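Can It Clear the Table Yet?
Speaker notes, Siwan Harries, Clullurcombe evening talks, 2026-04-11 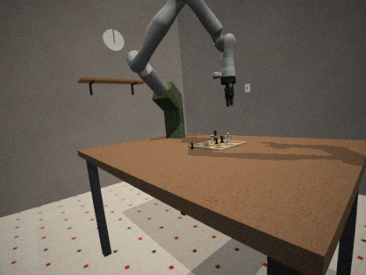 Leave the title up while people sit down. Start when the door closes.

Opening. Ask who owns a robot vacuum. Hands up. Ask who still owns a broom. Same hands. Wait for the laugh, don't push it.

My position, said early so they can argue with it later: for most chores around a house or a small shop, no, machines can't do them yet. I've been hearing "two years away" for long enough that I've stopped writing it down.

Putting things away. Take a board game after supper. A kid of five can clear the pieces into a box while talking about something else. For an arm with two fingers, every piece is a separate problem. Where is it, how tall is it, what's standing next to it, will I knock over the neighbor on the way in? Pieces bunched together are much harder than pieces spread out. A pawn that has wandered off the board is easy to reach and easy to forget, if the program only looks at the board.

Simulation. Go slow here, half the room won't know this part. A lot of the work gets done inside a computer first. The arm is drawn, the table is drawn, the pawn is drawn. You can run it all night and nothing breaks. Fine. I have no quarrel with it as a place to practice. My quarrel is with the press release that quotes the practice score. A drawn table doesn't wobble and a drawn pawn has no jam on it.

Neklow numbers. Caradog Foulkes let me use these, thank him by name. In January his group ran a tidying task in simulation 2,000 times and were very pleased. Then they tried it on a real bench, 200 attempts. 161 finished without a person stepping in. Say it, then stop talking for a second.

Somebody will say that's pretty good. Answer: would you keep a dishwasher that needed you on one load in five? Also ask what counted as finished. Caradog told me a piece lying on its side in the box counted. I'd have counted it too, for what it's worth, but you should know.

(If running late, skip to the shop floor.)

Time. The bench runs took roughly 4 minutes each. My mother does it in the ad break.

Shop floor. Be fair. Same box, same spot, same height, all day long: arms are very good at that and have been for decades. The Buzatu packing line is the one to mention. No one there wants to go back. But look at how much of the place was rebuilt around the arm. Fixed trays, marked floor, parts arriving one way up. Stonen tried the same arm in the returns room, where anything can come out of any bag, and it sat idle most of the spring. Nobody's kitchen looks like Buzatu. Mine looks like returns.

What would change my mind. Show me a full week in a house the team has never visited. Leave the failures in. Tell me who was standing nearby and how often they touched something. Don't speed up the video.

Questions. Expect one on laundry (short answer: towels, sometimes) and one on jobs. Don't get pulled into prices, I don't have good figures.

Leave time to stack the chairs. By hand.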